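For our design elective we had to pick one bit of a room and work out how people use it, and I picked the sink bench in the shared kitchen at Drurkanwood (mostly because I'm always washing up in it!). The brief from Huvari, who sponsor the unit, was pretty loose: look hard at one work zone, measure what you like, suggest a change under $400. So that's what I did, through most of April.

First up, the layout. I ran a tape along the bench and got 2,478 mm, which felt like heaps until I started noticing where everybody puts things down. Stuff drifts to the sink end, every time. I also handed out a short survey and got 56 back, and the big gripe was glare off the glossy white top in front of that yellow wall. I quite like the glow myself, but I don't chop onions there at seven in the morning.
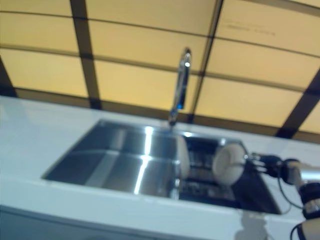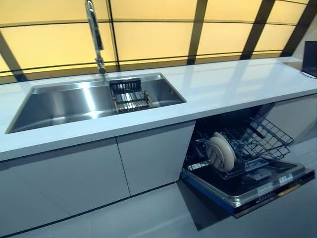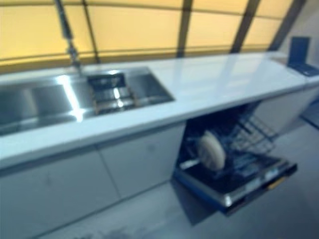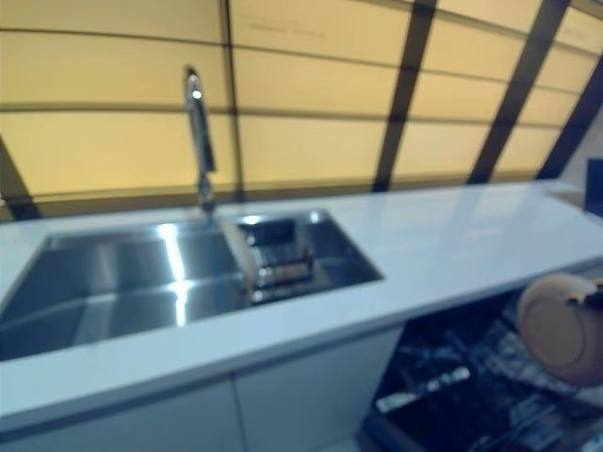

Same white benchtop, same tall tap, same yellow panels behind the lot.

Gamage read my draft and reckoned I'd been too hard on the glare and too easy on the draining, seeing as a rack that lives down in the sink means you lose washing space whenever there are dishes in it. Fair call, and I've rewritten my suggestion around it.

So the new plan is a fold-up mat that sits on the bench to the right of the sink, with a lip so the water runs back the right way. I priced one from Nastus at $76, well under budget, and there'd be enough left over for a little shelf for the sponge and brush (still arguing with myself about that one).

Still to do:

- mock up the mat in cardboard and leave it out for a fortnight
- ask the tall people and the short people separately about the tap
- redo my bench sketch, the scale's off on the left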